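4.2 Umschaltlogik zwischen Anfahrt und Griff

Der Regler aus Abschnitt 3 läuft in zwei Modi. Anfahrt: Bahnplanung im Gelenkraum, kollisionsgeprüft gegen die Geometrie aus dem Szenengraphen. Griff: kartesische Impedanz, Zielpose relativ zur erkannten Schubladenfront. Umgeschaltet wird nicht mehr über einen festen Abstand wie in der ersten Fassung von Trarer, sondern über die Unsicherheit der Posenschätzung. Fällt sie unter die Schwelle, übernimmt der Griffmodus. Steigt sie wieder, zurück in die Anfahrt, mit Hysterese, sonst flattert das Ganze.

Die Simulationsumgebung Unddale liefert Kopfkamera, Gelenkwinkel und Kontaktkräfte. Abbildung 3 zeigt die Kopfansicht mit beiden Armen vor der kleinen Kommode. Tiefenbild wird gerendert, danach verrauscht; das Rauschmodell ist dasselbe wie in Abschnitt 3.2. Pro Episode werden Raum, Wandfarben und die Position des Möbels auf der Arbeitsfläche neu gezogen. Die Zahl der Schubladen bleibt fest.
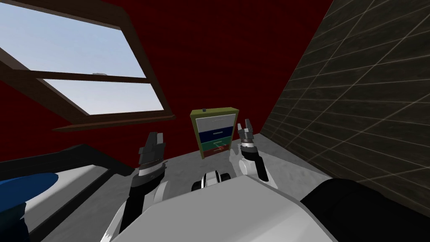
Abbildung 3: Kopfansicht in der Simulation, beide Greifer offen, Kommode mit vier Schubladen.

Für die Wahrnehmung nutzen wir Nowicki ohne Änderung am Netz, nur der letzte Kopf ist neu trainiert. 2000 Episoden Training, 100 zurückgehaltene Episoden für die Auswertung. Ausgabe ist je Schublade eine Pose plus Kovarianz. Die Kovarianz war zunächst deutlich zu optimistisch, vor allem wenn ein Unterarm Teile der Front verdeckt. Abhilfe: Verdeckung wird aus der Vorwärtskinematik vorhergesagt und die Kovarianz entsprechend aufgeblasen. Grob, aber reicht.

Zweiter Punkt, die Armwahl. Beide Arme planen parallel, jeweils bis zu 8 Kandidaten. Bewertet wird nach Pfadlänge, Abstand zu den Gelenkgrenzen und vorhergesagter Verdeckung des Ziels. Letzteres hat mehr Gewicht als anfangs gedacht. Ein kurzer Pfad direkt durch die Sichtline der Kopfkamera ist fast immer schlechter als ein längerer von der Seite. Der nicht gewählte Arm wird in eine Parkpose gefahren, die ebenfalls auf Verdeckung geprüft ist. Fehlt eine solche Pose, bleibt er stehen.

Fehlerbilder im Griffmodus: Greifer verkantet an der Frontkante, Kontaktkraft steigt, die Impedanz gibt nach, die Posenschätzung bleibt aber scheinbar sicher. Die Umschaltung greift dann nicht. Deshalb zusätzlich ein Wächter auf der Kontaktkraft, der unabhängig von der Wahrnehmung in die Anfahrt zurückschaltet. Schwellen von Hand eingestellt, für alle Schubladen gleich.

Der Vergleich mit Anness folgt in Abschnitt 5. Dort gleiche Startposen und gleiche Zufallssaat, jedoch ohne die Verdeckungsvorhersage, weil die Schnittstelle dafür keinen Eingang hat. Rechenzeit der Planung ist in beiden Fällen getrennt von der Renderzeit protokoliert.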